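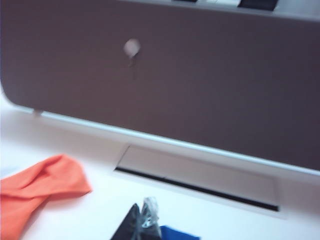 Bravthorpe Equipment Trials, Bench Automation Group

Trials > Arms and grippers > Wirnico wiping kit > Setup guide

Setting up the Wirnico wiping kit for counters and display tables

The Wirnico kit is an add-on for small arms. You get two gripper fingers, a wrist camera, a roll of clear film for the fingertips and the software that records and replays wiping routines. We had it on trial through June. This guide covers what we did to get a usable routine on a white counter with equipment standing on it. It assumes the arm is already mounted and homed.

Before you start

Read the cleaning notes for the surface. If it is glossy, turn off the room lights directly over it or angle them away. The wrist camera picks up reflections, and the software sometimes takes the reflection of a screen for a second object.

Set out your cloths. Microfiber works best. Use a different color for each job, and pick colors that don't match the counter. The kit finds orange, yellow and blue without trouble. It had problems with our gray ones and we stopped using them.

Cover the fingertips

1. Close the gripper halfway and cut power to it.
2. Cut a piece of film long enough to go over both fingertips.
3. Wrap it so the fingers can still open all the way. Leave slack between them.
4. Restore power and run open/close 8 times. If the film rides up, take it off and start over.

The manual says to tape the film at the wrist. Kaede Fujimoto tried that and it pulled tight whenever the gripper opened. A small rubber band further up the fingers held better.

Teach the pickup

Drop the cloth on the counter and let it bunch up. A flat cloth is harder to pick up because the fingers have nothing to close on. In the software choose Teach, then Pickup, and guide the arm by hand until the fingertips are over a raised fold. Save the point. Do this with the cloth in 3 different positions.

Set the closing force to 300 on the kit's own scale. The default of 500 was too much for us and dragged the film along with the cloth.
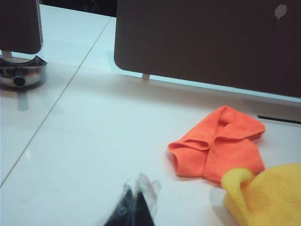
Next mark the keep-out areas. Anything that stands on the counter needs one, including bases, feet and knobs that stick out at the front. Draw each area a little larger than the object. Slots and vents should be marked too, especially if you plan to use a damp cloth. Seams between panels can be left unmarked, but slow the arm down where it crosses them.

Run the wipe

Start with a dry run at the lowest speed with no cloth in the gripper. Keep a hand near the stop button. If the path looks right, run it again with the cloth.

Common problems

Cloth slips out partway: check the film first, then teach the pickup point again, deeper in the fold.

Arm stops short of a screen: the keep-out area is too large, or a reflection has been read as an object. Delete the automatic areas and draw them by hand.

Two cloths picked up at once: move them farther apart. The software can't separate overlapping cloths reliably.

Settings files from the trial are in the shared folder under Drestusen. Ask Uzma Ansari for access.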